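Director's Diary: Terndale Housing Association

02/04/2024

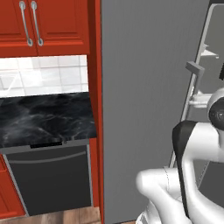 The morning was given over to the tenant consultation on kitchen replacement, which closed last week. Of the 400 forms sent out, 292 were returned, and I am advised that this is the highest response the Association has received on any question other than rent. Priya Montoya presented the findings to the management team at nine o'clock.

The principal result is that tenants wish to choose their own colors. The current policy offers white or cream, and has done so since the Association was formed. Red was requested far more often than the team had expected, and several households attached pages from magazines. Konrad Moser raised the matter of repairs stock. If a door is damaged ten years from now, the Association must be able to obtain a matching one, and each additional color adds to what must be held at the depot. His concern is a fair one and was recorded. It was agreed that he and Priya will bring a joint paper proposing a limited range, with a firm undertaking from the supplier on the availability of spare doors.

Two firms, Disetti and Plolen, remain under consideration for the supply contract. I have asked that neither be contacted by members of staff until the scoring is complete. There was one lapse in this respect in the previous round and it caused needless difficulty.

At eleven I met Consuelo Miranda to review complaints. The number outstanding stands at 35, of which most concern noise in the stairwells at Furukawa Court. The closing arms on the main doors were adjusted in the winter and tenants report that the doors now slam. Consuelo has requested a second visit from the contractor. I signed the letter to residents and changed one sentence, in which we had apologized for "any inconvenience." The residents have described the inconvenience in some detail and the letter should acknowledge it.

Lunch was taken at my desk. The heating in the east offices has failed again.

In the afternoon I traveled to the north estate with Signe Ljungberg, who takes over as area manager next month. We walked the full length of the estate and called on four households by prior arrangement. Mrs. Aparecida Batista, a tenant of almost 30 years, received us with coffee and a written list. Her countertop has lifted at the sink, the lower drawers do not close, and she has asked on three occasions for a socket to be moved away from the stove. I could find only one of these requests in our records. Signe took the list and undertook to reply in writing.

Mrs. Batista also asked whether tenants who have paid for their own cupboards will be required to give them up when the program reaches their building. I was unable to answer. The policy is silent on the point, and it ought to have been settled before the consultation was issued. I have asked Priya to include it in the paper.

We returned shortly after five. The draft budget was waiting, with the depot figures still missing. I have written to Konrad to request them. The kitchen program is due to begin in September, and the order for the first building must be placed well ahead of that.

Read the minutes of the last board meeting at home and marked two corrections.

Recent entries
Visit to the Furukawa Court stairwells
Rent review: letters issued
Interviews for area manager
Depot stock check and the missing keys
Notes on the winter repairs backlog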